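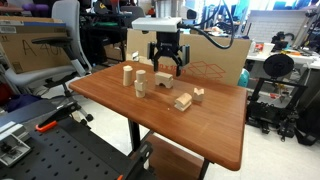 *Une pince robotisée à deux doigts au-dessus de blocs de bois naturel, dans l'atelier de Warkwood.*

**COMMUNIQUÉ DE PRESSE**

# Ranger, trier, empiler : Warkwood publie son premier bilan sur les tâches domestiques confiées aux robots

**Décembre 2024** – Warkwood, bureau d'études spécialisé dans l'évaluation des systèmes de manipulation, rend publics les résultats de la campagne Stondisetti. Menée avec le distributeur d'articles ménagers Ullow, cette campagne visait à établir dans quelle mesure un bras robotisé du commerce peut prendre en charge des gestes courants de la maison et du magasin. La réponse est nuancée : certaines tâches peuvent être envisagées dès à présent sous surveillance, la plupart restent hors de portée d'un usage quotidien.

## Huit tâches, 2000 essais

Le programme a porté sur huit tâches retenues avec les équipes d'Ullow : ranger des jouets de construction, empiler des pièces de formes différentes, garnir une étagère, vider un égouttoir, plier une serviette, trier des couverts, fermer un carton et essuyer un plan de travail. Au total, 2000 essais ont été enregistrés et notés selon une grille unique, qui distingue la réussite complète, la réussite après reprise par un opérateur et l'échec.

Les épreuves de rangement et d'empilage font appel à des blocs de bois de géométries variées, parmi lesquels des cylindres, une arche et une pièce entaillée en V. Ce matériel simple permet de comparer les résultats d'un jour à l'autre et oblige le système à adapter sa prise à chaque forme. Une arche se saisit autrement qu'un cylindre, et une pièce au sommet arrondi n'offre pas d'appui stable à celle que l'on voudrait poser dessus.

Les meilleurs résultats concernent le rangement d'objets rigides et la mise en rayon de boîtes de format régulier. L'empilage donne satisfaction lorsque les faces en contact sont planes. Le pliage de la serviette et le tri des couverts mélangés ont en revanche nécessité l'intervention d'un opérateur dans la majorité des essais. L'essuyage du plan de travail n'a pas atteint le niveau de régularité fixé au départ.

« Un robot capable de ranger un coffre de jouets n'est pas pour autant capable de tenir une cuisine », déclare Raffaele Valentini, directeur des essais de Warkwood. « Les démonstrations auxquelles le public assiste durent quelques minutes. Nous avons voulu savoir ce qu'il en reste après plusieurs semaines, dans un atelier où l'on travaille par ailleurs et où les objets changent de place. »

## Le temps d'exécution, principal frein en magasin

Pour Ullow, la question de la cadence demeure entière. Même lorsque la tâche est menée à son terme, le bras met nettement plus de temps qu'un employé expérimenté à garnir une étagère. L'entreprise n'envisage donc aucun déploiement dans ses points de vente à ce stade. Elle étudie l'intérêt d'un fonctionnement en dehors des heures d'ouverture, sur des références d'emballage rigide.

« Nos équipes attendent une aide pour les gestes répétitifs, à condition de ne pas devoir passer derrière la machine », indique Settimio Zanetti, responsable des opérations d'Ullow. « Sur les cartons et les boîtes, nous en approchons. Sur le textile et la vaisselle, il serait prématuré de nous engager. »

## Suite du programme

Une seconde phase débutera en avril. Elle comprendra 200 essais consacrés aux seuls objets souples, avec une version révisée du logiciel de planification Tan, développé par Warkwood. La grille de notation demeurera inchangée afin que les deux phases puissent être comparées. Le rapport de la campagne Stondisetti, accompagné du protocole et du relevé des échecs par tâche, est adressé sur demande aux journalistes et aux laboratoires.

**À propos de Warkwood**
Warkwood conçoit et conduit des essais de manipulation robotisée pour le compte de distributeurs, de fabricants d'équipements et d'organismes de recherche.

**À propos d'Ullow**
Ullow distribue des articles ménagers, du petit mobilier et des jouets.

**Contact presse**
Warkwood, service de la communication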